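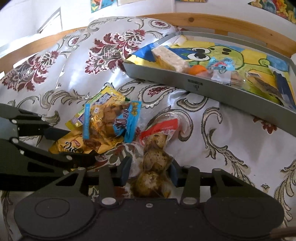 采集记录:零食入盘,软面工况

2022年6月 Druslow 项目,手持夹爪采集

一、条件

背景为带大花纹的织物面,表面有光泽,有褶皱。浅灰色盘斜放,盘底有一张卡通画。物品以小包装零食为主,透明膜、金色膜、真空袋都有。与Clestton那批硬桌面数据相比,本次主要补两项:软支撑面上的抓取,以及反光软包装。

任务定义不变:从散放的物品中取一件,放入盘内,松开,退出。每段只取一件。盘的位置每组调整一次,组内不动。

二、数量

共录6组,总计189段。其中8段标为弃用:5段起始时指尖已接触物品,其余为轨迹丢失。弃用段保留原始文件,不进训练集,索引里status写drop,不要删行。

三、抓取观察

真空卤蛋袋:两指夹在袋的下部,蛋本身较硬,夹持位置明确。袋口标签一端折叠,容易被误当作抓取点。标注时抓取点一律落在蛋体上。

长条类:竖直夹持时上端空膜会皱起,反光随角度变化,逐帧分割在这里最不稳。 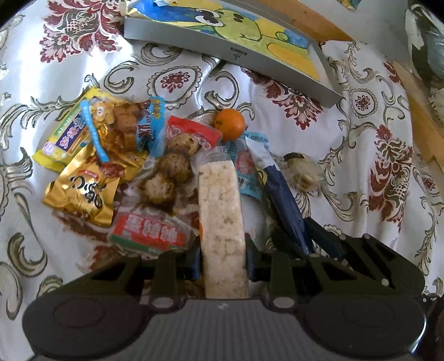

长条的轮廓以内容物边缘为准,透明封口另标一类,暂记film_end。Kragh标注工具目前没有这个类别,先用备注字段,等类别表更新后批量替换。

圆形水果:闭合过快会把它推走。操作时先降到位再合指,合指行程放慢。推走后重新追抓的段不弃用,单独打retry标签,后面做恢复行为时要用。

堆叠包装:取上层时下层常被带动。被带动的物品如移出原堆,段末补拍一次静态视角,否则下一段的初始状态对不上。

四、问题

1. 软面下陷,指尖高度与标定平面不一致。2月的标定文件是硬桌面做的,本批不能直接套用。处理:每组开头加一段空夹触面,取最低点作为该组参考高度。

2. 织物花纹的深红色块与酱色食品颜色接近,预标注模型有误检。先人工改第1组,用改完的结果微调后再跑其余各组。

3. 盘底卡通画上的大眼睛被检测成独立物体。预标注时给盘内加掩膜,只保留画面以上的实物。

五、待办

第1组人工复核,完成后上传至Tametdale存储,目录按组号建。
类别表加film_end,通知标注侧。
轨迹丢失的段查一下丢失前的画面,看是否都出现在夹爪贴近织物、视野里特征点偏少的时候。如果是,下一批把下探速度再降一档重录。
织物换素色重录一组作对照,盘和物品清单不变。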